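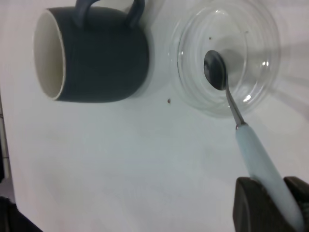
Has anyone used the Uvgate gripper kit from Rácz for kitchen jobs? I'm looking at the two-finger set at 1,185 pounds for our workshop in Lemham. Cutlery is my main worry. A spoon with a thick rounded handle like that one is easy enough to hold, but most of ours are thin flat steel. Mugs on their side are the other thing I need it to cope with.

**gondetwood_tim**

We've had one since May. Flat handles slip unless you fit the softer pads, sold separately at 30 pounds a pair. For a mug lying down, go for the handle if it points away from the table. Clear glass bowls gave us more trouble than either, so test those before you pay.

**benchrat23**

Too dear. Get a used one.

**pell_o**

Ask Rácz for the trial. Ours was 23 days and they paid the return postage.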